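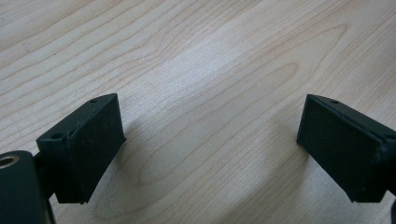 The Second Life of a Stuffed Animal

Jocelyn Doucette keeps the brushes in a coffee can and the stuffing in a pillowcase. Her repair shop takes up the ground floor of a narrow building on Huanca Street, and in the weeks before the holidays most of what comes through the door is soft toys. Last November she and her business partner, Ghislain Poirier, took in 271 of them. Bears and rabbits still lead. Pandas have been catching up for years.

Poirier handles intake. Every toy gets a card with the owner's name, the fault and anything that must not be changed. Owners are firm on that last point. One woman wanted a split seam closed but asked that the flattened ear stay flat. A man who brought in a dog with no nose wanted it returned with no nose.

"You ask before you improve anything," Poirier says. "If they wanted a new one they would have bought a new one."

Cleaning comes first. Doucette vacuums each toy through a piece of nylon stocking, then tests a hidden spot with a damp cotton swab to see whether the color moves. If it doesn't, she works up a foam from mild soap and cool water and wipes only the foam over the pile, keeping the liquid out of the filling. The toy dries on a rack by the window for a day, sometimes two. She does not use a dryer. High heat can melt the tips of synthetic fur, and once they fuse no brush will separate them.
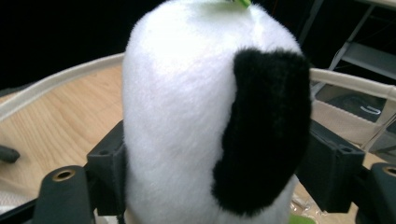
Pandas are harder to clean than most people expect. Dark dye can bleed into pale fur if the cloth is too wet, so Doucette does the white areas first, changes her water and her cloth, and does the black areas separately. The two colors are often cut from different fabrics as well. On a toy with short, dense white fur and a black patch of slightly longer pile, one brush won't suit both. She uses a soft baby brush on the white and a wide-toothed pet comb on the black, holding the fur down at the seam with a finger so the longer strands don't get dragged across it. Bright trim gets its own swab test. A lime green tag or loop can stain white fur as easily as a black ear can.

Then there is the stuffing. Most modern toys are filled with polyester fiber, which packs down where a child holds it, usually the neck or the middle. Doucette opens the back seam a few inches, pulls out the lumps, teases them apart by hand and puts them back with a little new fiber if the card allows it. She closes with a ladder stitch in upholstery thread. The shop buys a Polish brand called Tradov by the cone, after trying a cheaper one from Mindetti that frayed at the knot.

A clean and restuff costs $21. Full restorations, with new fabric matched to the old, run as high as $420, and those are nearly always for toys older than the people who bring them in.

For owners who want to do the work at home, Poirier recommends starting with a dry brush and stopping there if it does the job. Check the seams before any washing, and sew up a loose one first. Keep the care label attached, even if it is ugly. Store toys in a cotton bag – plastic holds moisture – and don't pile heavier things on top.

The shop stops taking holiday work on Tue 16 December. Anything that arrives later goes on the shelf until the new year, with its card pinned to the bag.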